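Rent the Desk, Skip the Membership

July 2019

Shared workspaces in Jurnstead are sold in two ways. The first is the monthly membership, which covers a seat, coffee, a mailing address and a calendar of events. The second is the plain desk rental, priced per day, with no contract. My argument is that the second model is the better one for most people who work alone, and that the first survives mainly on poor arithmetic by its customers.

Consider the numbers at Udura, the larger of the two operators in town. A membership costs $244 a month. A day desk costs $23. The break-even point falls between ten and eleven visits. Anyone who comes in ten days a month or fewer is paying extra for an option that goes unused. I kept a log of my own visits through the winter, starting in November, and in no month did I pass nine. I had been certain the figure was closer to fifteen. 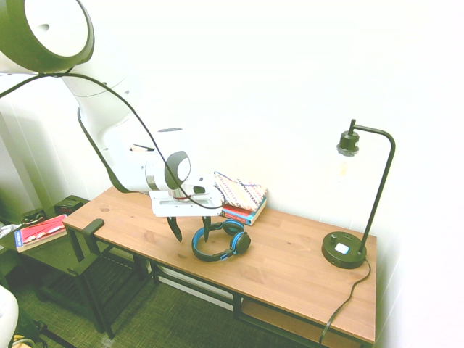

The usual defense of membership is that a sunk fee creates discipline. A person who has paid will show up. This may hold for the first few weeks. After that the fee becomes a background charge, like a phone bill, and it stops influencing behavior. A day rate has the opposite property. Each visit requires a small decision, and the decision forces the renter to ask what the day is for. I finish more on the days I have paid for one at a time, although I admit that a log kept by one person is thin evidence.

The second defense is community. Tikden, the smaller operator, puts this word on its front window and in every email. Community has value, but it should be priced separately. A bookkeeper who needs a quiet surface and a reliable outlet should not have to subsidize a Tuesday mixer. If the mixer is worth attending, it can charge at the door.

There is also the matter of furniture. Operators spend heavily on lounge chairs and very little on work surfaces. A usable desk needs to be at least 70 centimeters deep, so that a monitor can sit at a proper distance with room left for a keyboard and paper. Many shared tables fall short of this. A long table is a sound choice when it has the depth, since it lets one person spread out on a slow day and pull in on a busy one. Fixed pods do not allow that.

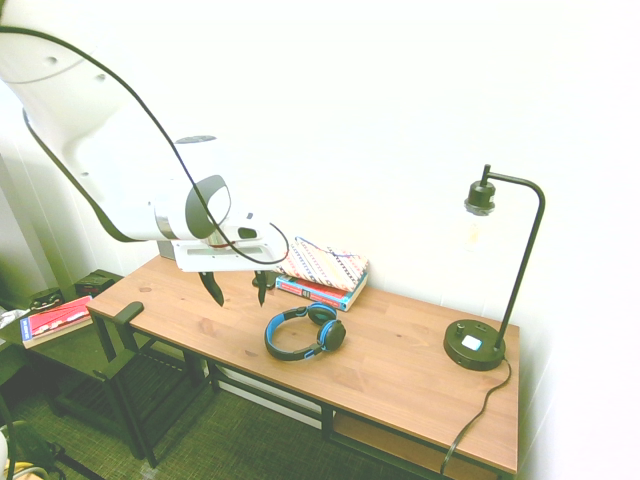
Operators object that day rates make revenue hard to predict. That is true, and it is a cost of doing business. Hotels, parking garages and laundromats all carry the same risk and manage it with price. A lower rate on Mondays and a prepaid book of visits with no expiration date would smooth most of the variation. Shen, the scheduling software that both operators already run, can handle variable rates without an upgrade.

I would accept one exception. People who receive packages or need a locked cabinet do impose a steady cost, and a monthly fee is the correct way to recover it. That fee should cover the cabinet and the mail. The desk should stay on the daily list, at the posted price, for members and everyone else.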